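Care of dark matte work tables in shared rooms
Community Help > Furniture and Workspaces

Benvinda Loureiro
Our association in Hirnstead maintains a long work table with a dark, matte top. After the Friday cleaning, the surface shows pale streaks that were not present before. Please advise which method is suitable for a finish of this type. The current product is a general spray polish.

Zsófia Nyitrai
Spray polish should be discontinued. It leaves a film that dries unevenly and is far more noticeable on a matte finish than on a glossy one. Wash the top with lukewarm water and 7 drops of mild dish soap, wipe along the length of the table, and dry it at once with a clean microfiber cloth.
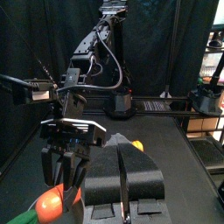

Can the shine left by years of rubbing be removed from a matte top?
In most cases the shine is permanent, as the texture of the finish has been worn smooth. Fine abrasive paper, including 2000 grit, will polish the area further and should not be used. A refinisher may be able to recoat the whole top.

Rodrigo Marinho
Agree with the above. We use plain water at Grivbridge and it is sufficient. Old polish may require two or three washes. Test under the edge first.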